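Jerkodeo parts sorting set - README

Hi! Thanks for grabbing this. I put the set together because I got tired of digging through one big drawer of odds and ends every time I wanted to fix something, and once I had started sorting I figured I might as well keep a record of it. So what you have is a pile of photos plus one plain text list that says what goes where.

What's in the folder

photos/ has 416 pictures of small parts and the trays, bins and racks they end up in
list.txt is the sorting list, one part per line
notes.txt is my running commentary (skip it if you're in a hurry, it rambles)
old/ has 18 pictures from May that I took before I settled on a system

The photos in old/ use different names for the same things, so please don't mix them in with the rest. I keep meaning to rename them and I keep not doing it.

How I sort

Compartment trays are for the fiddly stuff, anything I would lose if it rolled off the table. Bins get the bulky things. Racks are for whatever I want to see standing up, and I'll admit that rule bends a lot - if a thing fits in the rack and I'm feeling lazy, in the rack it goes. Circuit boards get a tray cell to themselves when there's room, and they pile up when there isn't. You'll see plenty of piles!
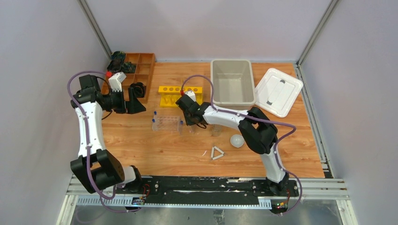 The list has four columns: name, kind, home and remark. Home is where the part is supposed to live, and it isn't always where you'll find it in a given photo. I went back and forth on adding a fifth column for that and gave up, mostly out of boredom. If you want to add one, go for it and send me the file.

Names are all lower case with no spaces. Parts that came out of the Gellville box start with g, parts from the Minville swap meet start with m, and everything else starts with x. The list runs to more than 400 lines now, so use search, your eyes will thank you.

Known problems

A few remarks just say "check". I haven't checked.
Some screws are listed under both kinds of hardware, because I changed my mind halfway through and only fixed the top part of the list.
The word "bin" meant something else in old/ (it was a shoebox).

Using it

Do what you like with it. If you put it in something public, a mention of Sikder would be nice, that's the name I post under. Corrections are very welcome, especially for the connectors - I'm still guessing at half of them.

Last updated 6 July 2023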